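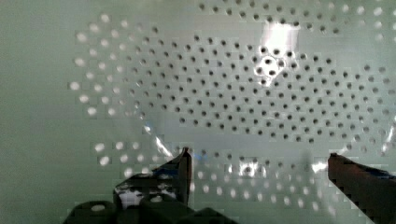

손목 카메라로 본 구멍 뚫린 연두빛 표면. 아래쪽 양옆이 그리퍼 손가락.

토요일 아침부터 손목 카메라를 만지작거리다가 점심을 걸렀다. 그만큼 재미있었다!

지난 글에서 그리퍼 두 개를 놓고 고민 중이라고 썼는데, 결국 둘 다 써 보는 중이다. 하나는 Sullent의 평행 그리퍼, 다른 하나는 Castillo의 손가락 교체형. 컨트롤러는 둘 다 Surum 보드에 물렸고 카메라는 Vusix의 작은 모듈 하나로 통일했다. 그래야 비교가 되니까.

구멍이 동심원으로 늘어선 면은 생각보다 훨씬 까다로운 상대다. 구멍이 어떤 데서는 검은 점으로, 어떤 데서는 하얗게 번진 점으로 보인다. 사람 눈에는 같은 구멍인데 검출기 입장에서는 전혀 다른 물건인 셈이다. 게다가 위쪽에 하얗게 날아간 반사까지 끼면 그 부분은 무늬가 거의 지워진다. 원 검출을 기본값으로 돌렸더니 검은 점만 열심히 찾고 밝은 점은 통째로 무시하길래, 밝기를 반전한 영상을 한 번 더 돌려 결과를 합쳐 봤다. 이게 꽤 잘 먹힌다. 노출은 자동을 끄고 고정하는 쪽이 나았다. 자동으로 두면 손목이 조금만 돌아가도 값이 출렁거려서 앞뒤 프레임을 맞춰 보기가 힘들다.

그리퍼 얘기로 돌아가면, Sullent는 닫히는 동작이 정말 부드럽다. 얇은 테두리를 살짝 물 때 13번 시도해서 미끄러진 게 4번이었다. 처음 세팅치고는 만족! Castillo는 무는 힘이 더 세고 손가락 바꾸기가 편한데, 교체할 때마다 끝점 좌표를 다시 잡아야 해서 손이 많이 간다. 카메라 시야를 가리는 정도는 둘이 비슷했다. 손가락 끝이 화면에 늘 걸려 있는 건 오히려 마음에 든다. 물체와 손끝이 한 화면에 있으니 마지막 접근 때 어긋난 방향이 바로 보인다.

Surum 보드는 명령 주기를 300Hz로 올려도 별 탈이 없었다. 다만 케이블이 너무 뻣뻣해서 손목을 크게 돌리면 커넥터가 당겨진다. 긴 케이블을 주문해 놨고, 오면 경로를 팔 바깥쪽으로 다시 뺄 생각이다.

지금까지 모은 영상이 3,597장. 흐릿하거나 블록이 진 것도 일단 지우지 않고 따로 폴더에 넣어 뒀다. 검출기가 어디까지 버티는지 보려면 이런 것도 필요하다.

다음에는 조명부터 바꿔 볼 거다. 확산판을 대면 반사가 얼마나 줄어드는지 궁금하고, 편광 필터도 하나 끼워 보고 싶다(렌즈가 워낙 작아서 어떻게 고정할지는 아직 모르겠다). 혹시 이런 소형 카메라에 필터를 붙여 본 분이 있으면 댓글로 방법 좀 알려 주시길!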